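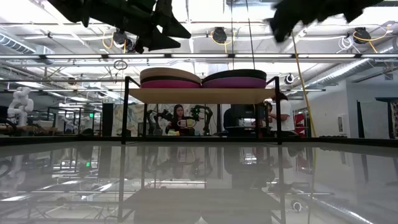 6월, 양팔 셀 정비 노트

오전 9시 20분. 오른쪽 그리퍼가 또 덜 닫힌다. 지난번에 Corentin이 영점을 다시 잡고 "해결"이라고 적어 놓았는데, 나는 그때도 안 믿었고 지금도 안 믿는다. 영점은 증상이고 원인은 다른 데 있다고 본다. 일단 기록부터.

왼쪽: 닫힘 명령 후 인코더 값 118. 여러 번 반복해도 같은 값.
오른쪽: 첫 번째 128, 그다음 118, 다시 128. 중간값은 한 번도 안 나온다. 서서히 밀리는 게 아니라 한 칸씩 건너뛰는 모양새다.

Wardale 쪽 매뉴얼에는 이럴 때 자동 보정을 돌리라고 되어 있다. 돌렸다. 보정 성공이라고 뜬다. 바로 다음 닫힘에서 128. 이 "성공" 메시지가 도대체 무엇을 확인하고 뜨는지 아는 사람 있으면 여기 밑에 적어 주기 바란다.

10시 05분. 전원 내리고 오른쪽 손가락 뿌리 쪽 커버를 열었다. 나사 하나가 손으로 돌아간다. 나사 고정제 흔적 없음. 지난 조립 기록에는 전부 도포했다고 되어 있다. 기록을 탓할 생각은 없지만 앞으로는 도포 칸에 체크만 하지 말고 누가 했는지도 쓰자.
벨트 장력은 손으로 눌러 보기에 왼쪽보다 무른데, 손 감각이라 근거로 삼지는 않겠다. 장력계는 Kong 셀에서 빌려 갔다고 한다. 돌려받으면 다시 잰다.

10시 40분. 나사 조이고 고정제 바르고 재조립. 경화될 때까지 움직이지 말 것. 이 사이에 상판을 닦았다. 유광이라 조명 줄이 그대로 비친다. 비전 쪽에서 물체가 두 개로 잡힌다는 얘기가 계속 나오는데, Macarena는 노출 문제라고 하고 나는 반사 문제라고 생각한다. 노출은 이미 두 번 바꿨고 두 번 다 로그에는 "개선됨"이라고 남아 있다. 얼마나 개선됐는지는 숫자가 없다. 무광 시트를 반만 깔고 비교하면 끝날 일이다. 시트는 Rurnia에 주문 넣어 둔 상태.

선반 위치도 메모. 검은 금속 프레임에 밝은 나무판 얹은 그 낮은 선반인데, 다리 밑에 고정이 없다. 팔이 위에서 조금만 세게 누르면 밀릴 수 있고, 그러면 좌표가 틀어진 걸 그리퍼 탓으로 돌리게 된다. 다리 위치에 테이프 표시를 해 두었다. 표시에서 벗어나 있으면 그날 집기 데이터는 따로 빼 둘 것.

13시 30분. 점심 후 재가동. 속도 낮춰서 빈손으로 여닫기 400회. 오른쪽 값이 계속 118로 나온다. 좋은 결과지만 빈손이다. 부하 없이 멀쩡한 건 지난번에도 마찬가지였다.

14시 15분. 선반 위에 둥글고 큰 것 두 개를 나란히 놓고 집기 시험, 96회. 실패 네 번. 그중 세 번은 두 개가 맞닿은 쪽으로 손가락을 넣으려다 걸린 것이라 그리퍼 탓이 아니라고 볼 수 있다. 나머지 한 번은 설명이 안 된다. 값은 118인데 물건이 빠졌다. 손가락 패드 마모를 의심하지만 눈으로 봐서는 왼쪽과 차이를 모르겠다.

Corentin은 이 정도면 Trorkside 시연에 써도 된다는 의견. 나는 반대. 나사 하나 조인 걸로 값이 건너뛰는 현상까지 설명되는지 모르겠고, 설명이 안 되는 채로 사라진 고장은 대개 다시 나왔다.

케이블 건. 팔 사이로 내려오는 가는 검은 케이블이 양팔을 동시에 안쪽으로 모을 때 닿을 것 같다. 오늘은 닿는 걸 못 봤다. 여유분을 위로 당겨서 묶자고 했더니 당기면 커넥터에 힘이 걸린다는 답을 들었다. 맞는 말이라 보류. 클램프 위치를 옮기는 쪽으로 다시 그려 보겠다.

남은 것
장력계 회수 후 좌우 벨트 측정
패드 좌우 바꿔 끼우고 같은 시험 96회 반복 (실패가 패드를 따라가는지 볼 것)
자동 보정 로그에서 판정 기준 찾기
선반 다리 고정 방법, 양면테이프 말고 다른 걸로
무광 시트 도착하면 왼쪽 절반만 먼저

16시 50분 추가. 끄기 직전에 오른쪽만 한 번 더 닫아 봤다. 128. 커버는 안 열고 그대로 두었으니 내일 먼저 오는 사람도 손대지 말고 값부터 읽어 주기 바란다. 보정 버튼 누르지 말 것.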